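Rana, "Juscombe" – album review
By Hina Yousafzai
2025-07-15
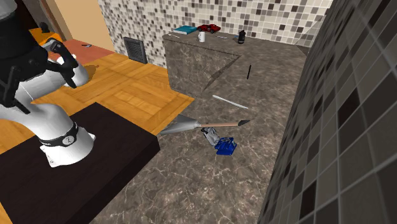

Rana spent two years on the road opening for bigger acts before she made a full album, and you can hear that in the way "Juscombe" is put together. The songs are short. The choruses come early. There are 11 tracks and the whole thing is over in just under 35 minutes, a good length for a pop record and one that more singers should try.

Most people will know her from "Povbridge," the single that came out in the spring and got picked up for the closing credits of a dating show. It's the second track here, and it still works. The verse is mostly her voice over a bass line, and then the drums come in all at once. The album version adds an extra bridge that I don't think it needed. If you liked the single, stick with the single.

The better songs are in the middle. "Left on the Landing" is a breakup song with a mean second verse, and she sings it without much effect on her voice. "Cab Money" is faster and sillier and will be the one people shout back at her on tour. I played it more than anything else on the record. "Half the Rent" has the strongest lyrics, mainly a list of things two roommates stopped saying to each other.

The last three tracks are slow, and they are all slow in the same way. Piano, a little reverb, strings near the end. Any one of them would make a decent closer. Together they drag, and I skipped ahead on my second listen. The title track is the best of the three and should have been left to finish the album by itself.

Production is clean. The vocals sit high in the mix, so you can follow the words on cheap earbuds. On bigger speakers the low end is thin, mostly on "Cab Money," where the kick drum should hit harder than it does.

I bought the vinyl from Akimthorpe, the label, which pressed 1000 copies. The first 400 came with a signed lyric sheet, and those are gone. Mine was flat and quiet apart from some crackle at the start of side 2. The sleeve is thin card and arrived with a bent corner – other buyers have said the same, so pay for the stiffer mailer if the store offers it.

The tour starts in August in small rooms. The hometown date holds 675 and has already sold out, with a second night added.

Worth buying if you liked the single. If you only want to stream a few songs, play tracks two through seven and leave the ballads for another day.

Rating: 7 out of 10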